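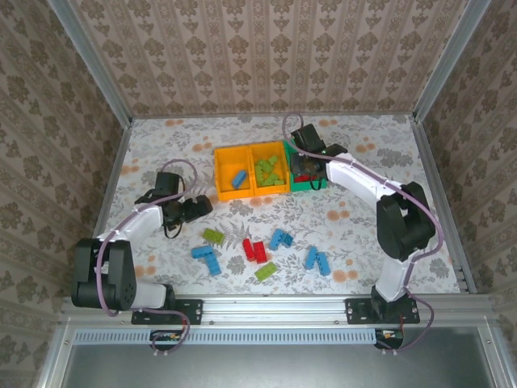 So what went wrong at the Prustura lab? A wrist joint on the right-hand arm lost its zero overnight and the arm kept going anyway, a little further off with every pick, until the safety stop tripped.

Notes from the visit, 2024-05-09, typed up on the train so excuse the mess.

Got there late. Kaj Frandsen met us at the door, badges, then straight upstairs. Brick sorting is their standard job – toy bricks, two arms, three small bins, red ones go in the green bin, don't ask me why. Flowery paper on the walls and a leafy, flowery print all over the table too, and it makes the bricks harder to pick out than you'd think.

The fault. Yiran Jiang had the log open. 126 picks before the stop. First ones fine, then the jaws started landing wide. Operator saw it and figured it was the vision. It wasn't. The joint had come back from a power cut with a bad offset and the startup check only looks at the base and elbow. Wrist gets skipped. Has been skipped since August apparently.

Nobody hurt. One bent finger on the gripper, one cracked bin, both replaced.

What bugged Selvaraj Pramanik more was the stop itself. Force limit set way too high, left over from a different job with heavier parts. He wants it cut and locked so you need a second person to raise it. Zihan Qiu not convinced – says you'd get false stops all day. They went back and forth on this for a while, we missed the coffee.

Fixes so far: wrist added to the check, and a full re-zero after any power loss. More than 2,000 picks since then with no drift. The force limit is still where it was when we left. Kaj is going to send teh new checklist, will pass it on when I have it.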